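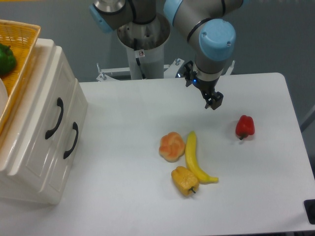 Fleswood Rolling Mill — Monthly Walkthrough, Bar Line and Stockyard
Completed by: Chiyo Nomura
Month: May
Site owner: Cikine Steel

Before you read on, please remember that a "Follow up" isn't a black mark against anyone. I know it's been a long quarter, with the order book filling up again after such a thin year, and I'd much sooner hear about a dodgy latch from you than find it myself.

1. Reheat furnace, charging side
Heat shields in place: Yes
Gas alarm tested: Yes
Comment: Alarm sounded at first press and the crew cleared the platform nicely. The sign by the door has faded so badly you'd need to know what it said already. New one ordered.

2. Roughing and finishing stands
Guards bolted and interlocked: Follow up
Emergency stops tested: Yes
Comment: The guard on the third stand closes, but you have to lean on it. It passed the interlock test all the same, and I've asked for the hinge to be looked at before the next roll change. Thank you to the night crew for tagging it.

3. Cooling bed
Walkway clear: Yes
Handrails firm: Yes
Comment: Lovely and tidy — the best I've seen it. Offcuts were in the bin and the hose was back on its reel.

4. Overhead crane, bay two
Rated load displayed: Yes
Slings tagged and in date: No
Comment: Two slings had lost their tags, so they've come off the rack and won't be going back. If you're not sure about a sling, please put it in the red tub and grab another.

5. Billet stockyard
Stack height within limit: Yes
Aisle width at least 620 mm: Follow up
Comment: We're carrying more billet than we have in ages, what with the Nimri contract and everyone wanting stock in hand before prices move again. The stacks are sound, but the aisle behind row 139 has crept in and I had to turn sideways (no remarks, please). Dispatch will shift the end stack.

6. Scrap bay
Sealed containers removed: Yes
Loader reversing alarm: Yes
Comment: The Clovis loads have been much cleaner lately. Please keep up the checks at the gate anyway.

7. First aid and fire
Extinguishers charged: Yes
Eyewash run for 30 seconds: Yes
Burns kit complete: No
Comment: Short on gel dressings. I've put in for more, and there's a spare kit in the shift office until they arrive.

Open items go to the shift supervisors. Sign beside your area once it's fixed and leave the sheet in my tray.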